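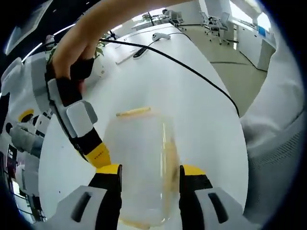
A frosted plastic cup at the Flenar offices

About Flenar

Flenar is an independent publisher of biographical and reference material on popular music and the people who make it. The company was established by Nektarios Zacharopoulos and Athina Sarantis, who had worked together for many years on discographies for specialist magazines. Its principal publication, the Rallus Guide to Recording Artists, contains 4,000 entries and is revised every August.

Our readers include radio producers, librarians, feature writers and members of the public. Each entry in the Guide lists an artist's recordings, band memberships, film and television appearances and published writing. Family details are included only when they have been confirmed by the artist or by an authorized representative.
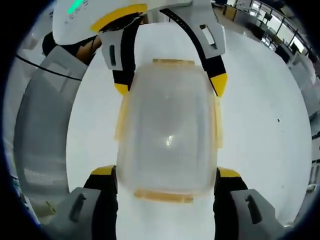

How may a musician or manager request a correction to an entry?

Corrections should be sent in writing to the research desk, with the title of the entry and a copy of any supporting document. The desk replies within 10 working days.

Editorial work is directed by Danai Petridis, who joined the company from the Arsenault music library. She is supported by three research editors and by contributors who write on particular genres. Every new entry is read by two editors before publication. Contributors may not write about artists with whom they have a business relationship.

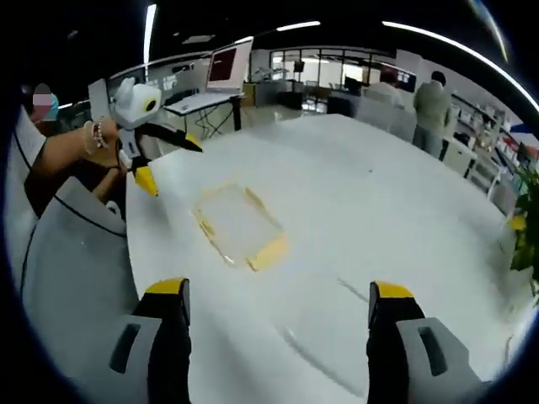 The company also maintains the Karnuvness Collection, a group of 501 interviews recorded with session players, touring musicians and backing singers. Gianni Valentini oversees the collection and its catalog. Researchers may consult transcripts by appointment, between 10 a.m. and 4 p.m., and are asked to leave coats and bags at reception. Reading takes place at the large white table, whose smooth, pale top is well suited to comparing typescripts and sleeve notes side by side. Photocopying is carried out by staff. Recordings may be quoted in print only with the written consent of the person interviewed or of the estate.

Requests to license text from the Guide or the collection are handled by Ourania Balaskas, Head of Permissions. Applicants should state the passage required, the form of publication and the territory in which it will appear.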